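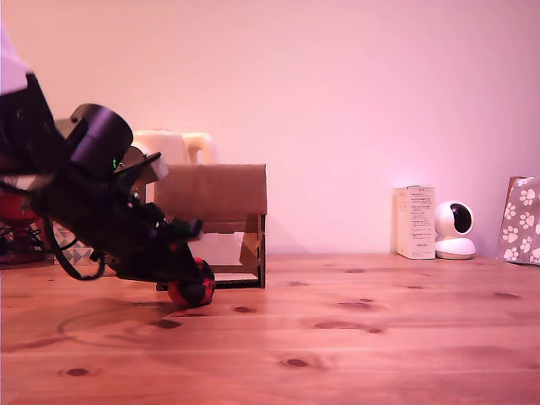

Can a robot tidy up a house yet?

Bits of it, on a good day, if you're patient. A decent arm can pick up a ball or a sock and put it somewhere else, but ask it to clear a whole living room after a rainy afternoon with two children in it and you'll be waiting a long while. Folding is still slow, and washing-up makes everyone nervous. That gap between "bits of it" and "all of it" is what we work on, and we'd love some help from people who do chores for real!

I'm Wakana Maruyama and I run the home trials at Wesow, a small outfit above the old printworks in Cillanham. We're looking for people to take part in our next round, which we've named Kobori (after my gran's village, where the houses were very tidy indeed). You don't need to know a thing about robots. If you've ever picked toys up off a floor while holding a phone to your ear, you're more of an expert than I am.

What you'd be doing

You come to us for two sessions of an afternoon each. In the first one you do ordinary jobs at a table and on the floor: putting small things away, sorting a shopping bag, wiping down, pairing socks. We ask you to talk while you do it, even if it feels silly, and tell us why you picked that thing up first or why you left the mug till last. People are brilliant at this once they get going, and most of them end up telling us about their mother-in-law as well, which is fine.

In the second session you work the arm yourself with a hand controller. It takes a bit of getting used to (my first go, I chased a rubber duck off the end of the table and into the bin) but there's plenty of practice time before we start keeping score. After that the arm tries the same jobs with no help from you, and you mark it out of ten. Please be harsh. We had a very kind group in the spring who gave it full marks for nearly everything, and we learned next to nothing.

There's also a longer version for anyone who fancies it. We'd lend you a notebook and ask you to jot down every chore you do over 9 days, with a guess at how long each one took and how much you minded. Our last lot of diaries gave us 133 different jobs, and I'd say half of those had never crossed our minds. Someone descales a fish tank. Someone else irons tea towels!

Who we'd like to hear from

Anyone over 18 who does a fair share of the work at home. We're keen on parents, carers, people who clean for a living, and anybody who has stacked shelves or packed orders, as our friends at Aveck want to try the same arm on shop jobs later on. Left-handers very welcome, we're always short of you. If bending or standing is hard, tell me and we'll set things up so you can sit.

What you get

£80 for the two sessions, bus fare on top, and tea and biscuits throughout. The diary is paid separately and I'll go through that with you on the phone. We have room for up to 700 hours of sessions in this round, so there's no need to panic about places, though the Saturday slots do go first.

We'll film your hands and the table. We don't need your face and we won't ask for it. You can stop whenever you like and still be paid for the session.

How to join in

Ring the Wesow office and ask for Wakana, or pop a note through the door with your name, a phone number and the chore you hate the most. I ring people back in the evenings, normally after six, once my own washing-up is done.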